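Clubs > Toltumness Robotics Club > Build guides > Play kitchen, part 3: teaching the sauce task

In part 2 you set up the table and got the arm moving to fixed points. In this part you'll record demonstrations of the sauce task and train a first model on them. Allow two evenings. Recording takes most of the first one, and training can run overnight.

The task is short. The arm picks up the ketchup bottle, carries it over to the pot or mug, tips it, and puts it back. We picked it because it has a grasp, a carry, a rotation of the wrist and a release, and you can tell from across the room which of those went wrong.

What you need

- The arm and gripper from part 1, with the cable checked for slack
- The play food and dishes
- A laptop with the Zarnia recorder installed
- At least 20 GB free on the club drive
- Two people, one to drive and one to reset the table

Step 1. Check your reach

Put the teal pot in the middle of the table and the bottle on top of the big black box. Drive the arm slowly through the whole motion before you record anything. Watch the black cable near the wrist. If it pulls tight when the bottle is tipped, go back and add slack at the last clip.

Hold the bottle by the neck. Gripping the middle of the body works for lifting, but the bottle swings when the wrist turns and the cap ends up pointing past the rim.

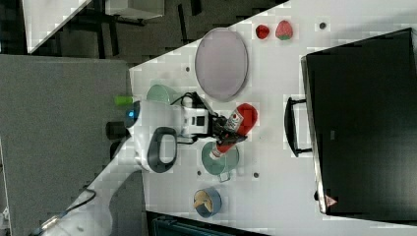
Bottle held at the neck, cap pointed down toward the pot.

Set the grip force at the lowest value that keeps the bottle from slipping. The play bottles dent, and a dented one changes how the fingers close for everyone who uses it later.

Step 2. Lay out the table

Don't leave the table bare apart from the things the arm has to touch. Marisa Dal Bello's team did that last April and their model failed as soon as a plate was added. Put out dishes and food the arm should ignore, and move them between recordings. Keep them out of the path of the elbow.

Change these things every few runs:

- where the plate sits, and which food is beside it
- whether there is anything in the small blue bowl
- which way the handle on the cup or pot points
- whether the colander and frying pan are out

Leave the heavy things alone within one session. If you shift the toaster oven, run the reach check again, as its door handle sticks out further than it looks from the driver's seat.
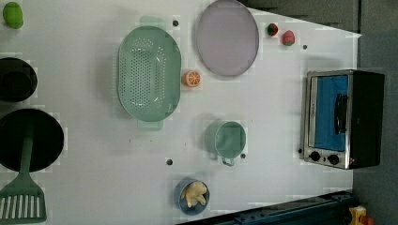

A busy layout, with the colander, frying pan and toaster oven all out.

Write the layout number on the run sheet each time you change it. You'll want it when you sort the failures.

Step 3. Record

Start each run with the gripper open and clear of the bottle. Press R to start, do the task, press R again to stop. Aim for one smooth motion. If you miss the grasp, back off and try again in the same run, up to two tries. Those recoveries are useful to the model. If you knock the bottle off the box, stop and delete the run.

Our set for this task had 124 runs across 23 layouts. Agata Fontana drove most of them. You can get a model that works some of the time with fewer, but don't cut the number of layouts to save time. Swap drivers after a while, as tired drivers get jerky and the jerks end up in the data.

The bottle should sometimes be standing and sometimes lying down. When it lies down, turn the cap toward the arm for some runs and away for others. Approach with the fingers spread wide and close them only when the neck is between them.

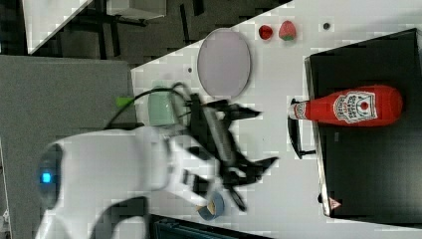
Lying-down runs are slower to record. Bring the gripper in low and level, and pause for a second before closing. If the fingers touch the box first, the arm will fault and you'll have to clear it from the laptop. Raise the approach height by a centimetre and go again.

Step 4. Clean up the recordings

Open the session in the recorder and play every run at double speed. Trim the dead time at the start and end. Delete any run where a hand comes into view partway through. The folder should have one subfolder per layout, named with the number from your run sheet.

Step 5. Train

Copy the folder to the Ankrah workstation in the back room and start the training script with the default settings. Set the number of passes to 800. Check the loss in the first ten minutes. If it isn't dropping by then, the usual cause is a run with an empty camera file, and the log will give its name.

Step 6. Test

Run the model ten times on a layout it has seen and ten times on one it hasn't. Keep a hand on the stop button. Mark each try as grasp, carry, tip or release, according to where it failed, or pass if it didn't. If most of the failures are at the grasp, record more lying-down runs before changing any settings.

Bring the marked sheet to the next meeting. Part 4 uses it to decide what to record for the Plukgate regional.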